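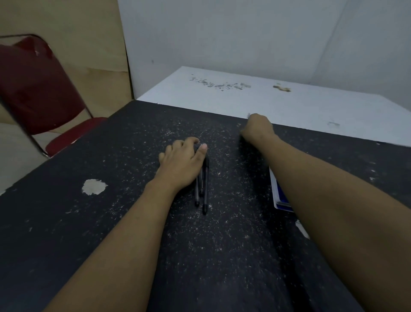 Category: Grants & Reporting / Workspaces

Progress Report: Cimley Study Room Furniture and Supplies

Submitted to the Letard Fund, 21/02/2023
Prepared by Ivan Karpenko, Program Manager, Cimley Learning Center

1. Purpose of the report

This report covers the first half of the grant period for the study room at the Cimley Learning Center. The Letard Fund awarded the Center $1,600 toward the repair of study tables, the purchase of basic writing supplies, and the introduction of a simple routine for clearing and resetting work surfaces between sessions. The report sets out what has been done, what has been spent, what remains, and one change that we ask the Fund to approve.

2. Condition of the tables

The application described the study tables as worn but sound. We have since looked at each one more closely, and that description holds for the white tables, which need cleaning and nothing else. The dark tables are in poorer condition than we reported.

The nearly black table at the head of this report shows the problem well. Small white and gray flecks of dust, grit and worn paint are scattered over its surface and are thickest toward the middle, where people work. On the left side the black finish has chipped or worn away and left a pale gray patch with ragged edges. Three black pens and a blue and white book or notebook are on the table, partly covered by a hand and a forearm, and the condition of the surface is plain even so.

Users have raised two practical complaints about the dark tables. The first is that grit under a sheet of paper makes handwriting uneven and sometimes pushes the pen tip through the page. The second is that flecks of paint stick to sleeves and to the covers of borrowed books. Staff had been treating both as a cleaning matter. Wiping the tables more often helped for a short time, but the loose paint returned as more of the finish came away. We now consider that cleaning alone will not solve the problem and that the dark tables should be refinished.

3. Work completed

3.1 Inspection. All study tables were inspected for loose legs, rough edges and damage to the top. No table was judged unsafe. Two had loose fittings, which were tightened the same day at no cost to the grant.

3.2 Trial repair. One dark table was taken out of use for a trial. The top was sanded by hand, cleaned, and given two coats of Jaltau, a water-based furniture paint chosen for its low odor. The table was left to cure before going back into the room. It has been in daily use since then, and the surface remains smooth, with slight marking along the front edge where chairs are pushed in. The sanding took longer than planned. The old finish came away easily in some places and held firmly in others, and the top had to be leveled by hand so that the edges of the bare areas would not show through the new coat.

3.3 Supplies. Plain black pens were purchased for shared use, together with lined notebooks, pencils and erasers. The Center previously relied on donated pens of many kinds, a good number of which did not write. A single type is easier to replace and easier to check. The supplies were bought from Tăng Stationery, which offered the lowest of the quotations received and delivered without charge.

3.4 Clearing routine. A short routine is now in place at the end of each session:

– Pens are gathered, capped where they have caps, and returned to the supply drawer.
– Books and notebooks are closed and placed on the return shelf.
– Tabletops are brushed first and then wiped with a damp cloth.
– Any new chip or bare patch is noted on the sheet kept inside the cupboard door.

The order of the third item was changed during the period. Wiping before brushing spread the grit across the tabletop and left it in streaks, and evening staff asked that the brush come first. The instruction sheet was amended accordingly.

4. Use of the room

The study room has 35 registered users at present. Attendance is strongest in the late afternoon, when school-age users arrive with homework, and is lighter in the mornings, when the room is used mainly by adults preparing for language and citizenship tests. Most users work with pen and paper, and a clean, even writing surface matters to them more than any other feature of the room.

Seating was rearranged while the trial table was out of use. The change caused some crowding at the white tables in the busiest hour, and a few users chose to work in the hallway. We will take this into account when scheduling the remaining repairs – no more than one table will be out of the room at any time, and none during the spring examination weeks.

5. Expenditure to date

Of the $1,600 awarded, $1,148 has been spent or committed. The largest share covers paint, primer and sanding materials, which were bought in sufficient quantity for all of the dark tables. The remainder covers writing supplies, brushes and cloths, and a replacement lock for the supply cupboard. Receipts are attached to the financial return and are numbered in the order of purchase.

No grant money has been used for staff time. The sanding and painting were carried out by Center staff within their regular hours, and this will continue for the remaining tables.

6. Difficulties and delays

Progress on the tables is behind the schedule in our application. We allowed too little time for sanding and made no allowance for curing, during which a table cannot be leaned on or written at. The only suitable work area is the rear storage room, which must be emptied before each table is brought in and can be ventilated properly only in dry weather.

Pens continue to leave the room in larger numbers than expected. We do not regard this as serious, but the supply will probably need to be topped up before the end of the grant period. Staff have been asked to check the drawer at closing and to record what is missing. We would prefer to avoid a sign-out system, which would take time from users who come in for only a short visit.

7. Plans for the next period

The remaining dark tables will be refinished one after another, using the method from the trial. Those with bare patches will be taken first, beginning with the table shown in this report. The white tables will be cleaned and their edges checked again once the dark tables are done.

A desk pad will also be tested on one refinished table to see whether it reduces wear in the area directly in front of the chair. If users find it awkward, it will be removed.

8. Request to the Fund

The application included a small sum for decorative wall panels. We ask for permission to move that sum to the repair budget, where it would pay for a harder clear top coat over the new paint. The front-edge marking on the trial table suggests that paint alone may not last as long as we had hoped – a clear coat should extend the time before the work must be repeated. The total requested from the Fund would not change.

We would be grateful for a written decision before the next table is painted, as the clear coat must be applied before the table returns to use. Questions about this report or the attached receipts may be directed to Ivan Karpenko at the Center's main office.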